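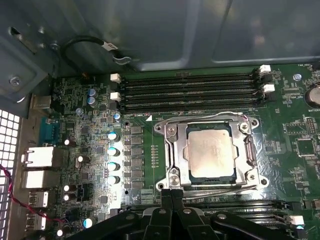 One reader wrote in after my March post to say the Skotudar finger kit is a waste of money, the stock fingers do the same job if you teach the points properly, and anyone changing fingers to fix a missed lever is fixing the wrong thing. Fair. Half right, I'd say. So this is the longer review I should have done then.

30 June 2021

Skotudar two-finger kit, $489, ordered through Pellegrini. Fitted to the board cell at our Saltside bench. The job is opening and closing CPU socket levers on boards that stay in the case. Gray metal case, lever along the bottom edge of the socket, fingers coming in from below. Not much room.

What you get. Two fingers, screws, a plastic alignment block, one folded sheet of instructions. Sheet is bad. It shows the gripper from the side only and the torque table is for a diffrent model. I used the numbers from our own gripper manual and had no trouble.

Fitting. Took a morning. Twenty minutes of that was the fingers, the rest was redoing everything downstream – tool center point, wrist camera offset, approach height. If you skip the camera offset you will be chasing it for days. I skipped it the first time. The arm came in low and tapped the retention frame, nothing hurt, but I went and got the alignment block after that and did it right.

Order that works for me:
Fingers on, snug, not tight.
Close on the alignment block, then torque.
Reset the tool center point.
Camera offset.
Teach the hover point with the tips just short of the lever, lever hooked down.
Dry run at low speed with a scrap chip in the socket.
Only then bring the speed up.

Hover point is where the reader and I disagree. With the stock fingers I could teach it perfect and it would still wander by the end of a shift, one finger had a bit of play in it that I could feel by hand. New ones don't. You can sit the tips very close to the lever and they come back to the same spot. That's what I paid for.

Count so far is 2,206 lever cycles, 14 misses. Nine of those were mine (wrong case height in the recipe). The other five were the lever slipping off the tip on the way up, all after I let the pads get greasy. Wipe them. Skotudar says inspect pads every 2,000 cycles, I'd do it a lot sooner. I wipe every 100 now and have had no slips since I started.

Things I don't like. The pads are glued, so when one goes you're peeling and cleaning and waiting on glue. Should be a screw. The fingers are black and so is everything else on the gripper, so in the wrist camera view it's hard to pick out the tip against a dark board. I put a dab of white paint on the tips during teaching, and wiped it off afterward. Also the gripper takes up a lot of the bottom of the view. If a second bank of memory slots sits below the socket you just can't see most of it from the hover point. Add a look position higher up before you drop in.

Loose wires. Not the kit's fault but check your cases. A looped fan or switch lead near the board is the thing I worry about most on the way in, so there's a manual check before each start – tuck it or tape it.

Tried the Ola set as well, borrowed, one afternoon. Cheaper, screw-on pads, nicer paperwork. Tips are too wide for this lever, they rub the frame. Fine for pulling memory probably, didnt test.

Would I buy the Skotudar again? Yes for levers. If your stock fingers have no play in them, try a reteach first and save the $489. Ours did.

Spare pads are out of stock at Pellegrini right now. Order two sets when they're back.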